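Projektbericht Gruppe 4: Was liegt in der Kiste? Fundsachen und Restekisten im Wohnheim Talldale

Sheyla Cuervo, Nattawut Inthanon, Ok-hee Tak
Betreuung: Refugio Ledesma
Stand: 1. Juni 2025

1. Worum es geht

Gemischte Kisten. Jeder kennt sie, jeder hat eine: alles rein, was keinen Platz hat. Wir wollten wissen, was in solchen Kisten landet, wie es liegt und wie lange man sucht, bis man ein bestimmtes Teil findet. Thema kam von Nattawut, der im Dezember beim Auszug aus Haus B die Restekisten sortiert hat (drei Abende, ein Nachmittag).

2. Material

399 Gegenstände, verteilt auf 22 Kisten. Herkunft: Fundregal Haus B, Flohmarktreste Gredbridge, Keller von Ok-hees Tante. Haushaltssachen, Spielzeug, Brillen, Bad, Büro. Keine Kleidung, die war in der ersten Runde noch dabei und hat alles zugedeckt. Keine Messer, keine Batterien.

Jedes Teil bekam eine Zeile in der Tabelle: Name, längste Seite, Gewicht, starr oder weich, Henkel/Griff ja oder nein. Die Spalte "Farbe" haben wir zu spät angelegt, deshalb fehlen dort Einträge. Siehe Anhang B.

3. Vorgehen

Kiste füllen ohne Hinsehen, kurz rütteln, hinstellen. Dann bekommt die Testperson einen Begriff ("Handfeger", "Puppe") und sucht. Zeit läuft ab dem Wort. Nur eine Hand benutzen, nicht auskippen. 113 Durchgänge insgesamt, davon die ersten Durchgänge in Sekville mit zu tiefen Kisten, die sind getrennt ausgewertet.

Paweena Chuensuk hat die Zeiten gestoppt und die Fehlgriffe notiert. Als Fehlgriff zählt, wenn ein falsches Teil hochgehoben wird, Anfassen reicht nicht.

4. Beobachtungen

Lange Teile mit Stiel machen am meisten Ärger. Sie liegen quer, und alles andere sortiert sich drumherum oder halb obendrauf. Zieht man am Griff, kommt der Nachbar mit. Die Kehrschaufel war in dieser Hinsicht das schlimmste Teil im ganzen Bestand, wir haben sie trotzdem dringelassen.

Puppen und Stofftiere: leicht zu erkennen, schlecht zu greifen. Arme und Beine haken sich ein. Sonnenbrillen rutschen gern an den Rand und wurden dort oft übersehen, auch bei wenig Inhalt. Gelbe Sachen fand jeder schnell, auch wenn nur ein Stück rausguckte.

Was auch auffiel: bei wenigen Teilen wird nachlässiger gesucht. Die Leute schauen einmal rein, sagen "ist nicht drin", und es ist doch drin. Mehrfach passiert, vor allem gegen Abend.

Zu Kisten mit grauem Boden: graue und weiße Teile heben sich schlecht ab. Würden wir beim nächsten mal heller nehmen.

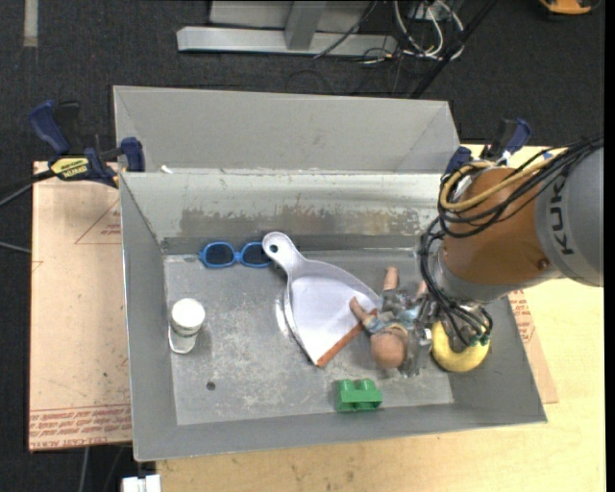
Wie füllt man eine gemischte Kiste so, dass man später schnell etwas findet?
Große und sperrige Teile zuerst und an die Längsseite, Stiele alle in dieselbe Richtung. Kleines in eine eigene Schachtel, die oben draufkommt. Nicht höher füllen als bis zur halben Wand.

5. Probleme

Zeitplan zu knapp. Zwei Kisten im Keller vertauscht, Zuordnung konnten wir über die Gewichte wieder herstellen. Die Begriffe waren nicht immer eindeutig, "Schaufel" wurde zweimal als Sandschaufel verstanden. Ausserdem kannten einige Testpersonen die Sachen schon vom Flohmarkt, das verzerrt.

6. Offen

Vergleich flache gegen tiefe Kisten mit gleichem Inhalt. Auswertung der Fehlgriffe nach Material, Ok-hee sitzt dran. Rückgabe der Fundsachen an Haus B mit Paweena absprechen, Kellerschlüssel liegt noch bei Sheyla.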